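Home Questions Trails Gear Weather Members Sign in

Print this page
E-mail this page

Going up Groser in December with a slow group: what time should we turn around?

Asked by hollerbach_m

Hello to all. I would like to ask for some advice about timing, from people who know Groser in the cold part of the year.

We are five persons and we want to walk from the parking lot in Stimport to the top of Groser and back the same way, in December. The guidebook says the summit is 3,441 feet and that the climb from the parking lot is 2,000 feet. It gives five hours for the round trip, but I believe this is for summer, because the photos in the book show people in T-shirts.

Our group is not very fast. My wife and I walk every weekend, her brother is strong but has bad knees when he goes downhill, and the two others are friends who have walked maybe four or five times this year, always on dry paths. In October we did a smaller hill with 1,000 feet of climbing and we needed two hours and a half only for going up, with many stops. It was a very nice day and no one was in a hurry, so I am not sure how much this number tells me.

My questions are these:

How do you calculate the time for a group like ours when there is snow on the ground?

Is it better to decide a turnaround time before we start, or to look at how we are doing when we come to the Utance shelter? I ask this because last year I was on a walk where the leader said "we will see," and then we saw, and we came down the last hour with two headlamps for six persons. I did not enjoy it and I do not want to do the same to my friends.

Also, is it necessary to have snowshoes, or are the small spikes for the boots enough? Two of us have spikes. We have no snowshoes but we could rent.

Thank you in advance, and excuse me if this was asked before. I searched but I found mostly questions about parking.

3 answers

Answer 1, from Andri Schwaiger

Hello, and welcome. I have walked up Groser many times in winter, from Stimport and also from the other side, and I will try to answer in an order that you can use for planning. I learned my mountain walking in another country where we count in meters, so please check my arithmetic.

First, the five hours in the book. You are right that it is a summer time, and I find it short even for summer. For a mixed group on packed snow I would write down seven hours with breaks. If the snow is fresh and you have to make the track yourselves, I would not try to reach the summit with this group at all. I would go to the shelter, have soup, and come home content.

Your October walk tells you more than you think. Two and a half hours for 1,000 feet with many stops is the real pace of your five people when they are happy, and people also want to be happy in December. If you double it you come to five hours for going up. They will perhaps stop less because of the cold, but the snow takes back what you win. So if you want to have the summit, you must either start very early or bring the group to walk with fewer pauses.

The way I make the plan is like this:

1. Take the time of sunset for your day and subtract one hour and a half. This is the time when everybody should be back at the cars. In the valley at Stimport the sun goes behind the ridge much earlier than the table says, and in the trees it becomes dark very quickly. Do not use the last half hour before sunset as walking time.

2. Subtract from this the time for the descent. With your brother-in-law's knees I would count three hours from the summit. On soft snow he may be faster than in summer, because the snow is kind to the knees, but on ice he will be much slower. Now you have your turnaround time. For most days in December it comes out at noon or even before, and people are often surprised by this.

3. Tell the turnaround time to everybody at the parking lot, with the number, and ask one other person to set an alarm on the phone. It should not be the person who wants the summit most. In my experience this person finds at noon that the top is only twenty minutes away, and it is always twenty minutes.
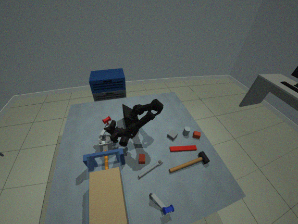

4. Use the Utance shelter as a second check. It stands at a bit more than half of the climb. I would say that if you arrive there later than half past ten, the summit is finished for the day. You can still walk to the flat rocks above the shelter, where the view to the south is almost as good and you lose only 800 feet of the climb. Please notice that the shelter has a roof and three walls but no door and no stove, so it is good for eating and not for waiting.

5. Leave your plan with someone at home, with the route, the number of the car and the time when they should begin to worry. Give them a time with two hours of margin, otherwise they will call somebody when you are sitting in the diner without signal.

About your second question: decide before. You can always turn back earlier than the time you agreed, but I would never move it later during the day. At the shelter everyone is warm from the climb and a little proud, and you do not get a good discussion from five persons who want to be polite to each other.

For the feet, it depends on the week before. The lower part of the path is used a lot, and it becomes hard and shiny — spikes are the right thing there, and all five of you should have them, not only two. Above the shelter there is a section through small spruces where the wind fills the track. If it has snowed more than a hand deep, rent the snowshoes. Walking in a deep track without them is tiring for you, and it makes holes which freeze and then trouble everybody who comes later. The people of this area are quite strict about it, and I think they are correct.

One headlamp for every person, please, with new batteries, kept in a pocket close to the body. You already know the reason.

If you tell me which days you have in mind, I can say something about the moon and about how the access road usually is. The last part to the parking lot is plowed, but late, and on two occasions I had to leave the car at the bridge. This adds nearly 2,000 steps each way, according to my watch, so it is not terrible, but it should be in the plan too.

Was this useful? Yes (14) No (1)

Answer 2, from pinecone_77

Just get the spikes. We did it in December without snowshoes and there was no problem, it took us four hours. Bring hot tea.

Comment by Andri Schwaiger: I am glad you had good conditions. How many were you, and did you have a track to follow? For the person who asks, I believe it makes a difference.

Comment by pinecone_77: two of us, and yes there was a track

Was this useful? Yes (2) No (6)

Answer 3, from lenka.b

I agree with nearly everything in the first answer, and I want to add some points from the side of a slow walker, since I am usually the last one in my group.

Please let the slowest person walk second, directly behind the leader. When I walk last, I arrive at the pause when the others have already finished it, and they stand up because they are getting cold, and so I have no pause. After three times like this I am very tired and I do not say it. When I walk second, the whole group is slower from the beginning, but we stop less and we come to the top at the same time or earlier. You wrote that you had many stops in October. Maybe a slower and more even pace would remove half of them.

Short pauses are better in the cold. Five minutes, jacket on immediately, something to eat from the pocket, and go. The long pause should be at the Utance shelter, but sit at the left wall when you go in, because on the other side the wind comes between the boards. A small foam mat to sit on is very cheap and I would not go without it.

For the knees of the brother: poles, and make them a little longer for going down. He should also not be too polite to ask for a slower descent. My father never asked, and then he could not take the stairs for three days.

I am less strict than Andri about the shelter time. On a clear day with a good track I would continue if we come there at eleven. But for your first winter visit with new people his half past ten is a good rule, and Groser will be there another time. We turned around ourselves on 3rd February at the small spruces, with the summit in the sun in front of us, and I was angry until the car and after that I was fine.

There is one thing I do not know, and maybe somebody can answer it. Is the spring below the shelter still running in December, or do you have to carry all the water? I always carry it, but it is heavy.

Comment by hollerbach_m: Thank you very much, this is exactly what I needed, also the idea with the second place in the line. We will buy three more pairs of spikes and rent the snowshoes if there is new snow. I calculated with Andri's method and our turnaround time is 11:45. My wife will have the alarm.

Comment by Andri Schwaiger: The spring runs, but the pipe is often under the ice. Carry the water, and put the bottle upside down in the backpack — the ice begins at the top, so the opening stays free longer.

Was this useful? Yes (9) No (0)

Print this page
E-mail this page

Previous question Next question All questions in Trails Back to top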